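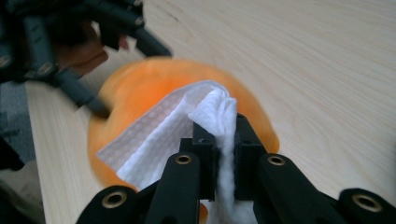
바실스테드(Basilstead)에서 금요일 저녁에 열 명 넘게 먹을 만한 곳 있을까요?

안녕하세요, 눈팅만 하다가 처음 글 올려봐요. 4월에 회사 동료들이랑 바실스테드로 워크숍을 가는데 제가 얼떨결에 저녁 식당 담당이 됐거든요 ㅠㅠ 인원은 28명이고 금요일 저녁이에요. 예산은 총 3,648파운드까지 받아놨는데 숙소 보증금이랑 버스비가 여기서 나가야 해서 밥값으로 다 쓸 수는 없어요. 식사에는 698파운드 정해놓고 쓰려고요. 나눠보니까 한 사람당 25파운드가 채 안 되더라고요... 음료까지 하면 빠듯하죠?

후보는 일단 플로컴(Florkum)이랑 소워비(Sowerby) 두 군데예요. 플로컴은 예전에 둘이서 가봤는데 양고기 스튜가 진짜 맛있었어요. 근데 그때 본 자리는 죄다 작은 테이블이라 단체가 될지 모르겠고요. 소워비는 안 가봤고 홈페이지에 단체석 있다고만 써 있어요. 채식하는 분이 3명 있고 한 분은 견과류 알레르기가 있어요. 버스가 밤 10시에 데리러 오기로 해서 그 전에는 끝나야 하고요. 가보신 분들 말씀 좀 부탁드려요!

캘럼 휘틀록

저 바실스테드 산 지 꽤 됐는데 그 인원이면 플로컴은 마음 접으세요. 저도 거기 너무 좋아하지만(스튜 얘기 나오니까 배고프네요) 금요일은 둘이 가도 기다려요. 작년에 동생 생일 때 여덟 명으로 전화했다가 두 테이블로 찢어져 앉아야 한다는 소리 들었어요.

소워비는 2층을 통째로 쓸 수 있어요. 저는 동호회 모임으로 두 번 갔고, 그때는 단체 코스가 전식이랑 본식 해서 한 사람당 19파운드였어요. 디저트는 따로인데 오렌지 케이크가 괜찮아요. 다만 이게 아몬드 가루로 만든 거라 알레르기 있는 분은 절대 드시면 안 되고요, 예약할 때 미리 꼭 말씀하세요.
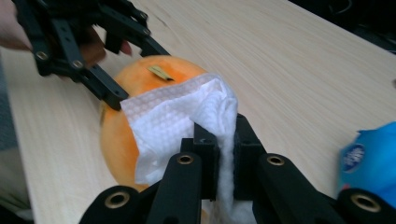
그리고 메뉴는 미리 받아서 각자 뭐 먹을지 정해서 보내는 게 훨씬 편해요. 저희는 첫 번째 갔을 때 자리에서 주문했다가 본식이 한 시간 넘게 걸렸거든요. 두 번째는 며칠 전에 메일로 싹 정리해서 보냈더니 앉자마자 전식이 나오더라고요. 채식 메뉴는 버섯 파이랑 구운 콜리플라워 두 가지였는데 저는 파이 쪽이 나았어요. 콜리플라워는 맛은 있는데 양이 좀 적어요. 10시 버스면 6시 반에는 앉으셔야 마음이 편할 거예요. 아 그리고 2층 계단이 은근 가팔라요! 혹시 다리 불편하신 분 계시면 1층 안쪽 자리도 되는지 물어보세요.

음료는 와인 병으로 시키기 시작하면 예산 금방 넘어가요. 저희는 첫 잔만 회비로 내고 그다음부터는 각자 계산했는데 불만 나온 적 없었어요.

하워드 도버

오털로(Oturlow)도 있어요. 피자집이고 싸요. 근데 시끄러움.

서리태콩국

저는 두 분이랑 생각이 조금 달라요. 소워비 음식이 나쁘진 않은데 단체 코스는 평소 메뉴보다 간이 좀 심심하다고 느꼈어요. 워크숍 뒤풀이면 다들 하루 종일 앉아 있다 온 거잖아요? 그럴 땐 오털로에서 피자 크게 여러 판 시켜놓고 나눠 먹는 것도 재밌어요. 시끄러운 건 맞는데 안쪽 방은 문이 있어서 닫으면 좀 나아요. 가격도 저희는 샐러드까지 해서 인당 16파운드 나왔고요. 견과류는 페스토 들어간 것만 문제인지 저도 잘 몰라서 가게에 직접 확인하셔야 해요. 화덕이 하나라 피자가 한꺼번에 안 나오고 두세 판씩 나오는 건 감안하시고요.

그래도 상사분들이 계시는 자리면 소워비가 무난하긴 하겠네요 ㅎㅎ

읽는 시간 3분

댓글

밤고구마: 소워비 2층 겨울엔 좀 추웠는데 4월이면 괜찮겠네요.

캘럼 휘틀록: 헉 자세한 답변들 감사해요! 방금 소워비에 전화했더니 단체 코스가 21파운드로 올랐대요. 그래도 예산 안이라 일단 가예약 걸어놨고, 케이크는 빼고 아이스크림으로 바꿀 수 있는지 물어봐 놨어요.

하워드 도버: 올랐군요 ㅋㅋ 저희 갔을 땐 아이스크림으로 바꿔줬어요. 바닐라만 됐던 것 같아요.

초록대문집: 플로컴 스튜는 점심에도 해요. 다음 날 시간 되시면 몇 분만 따로 가보세요.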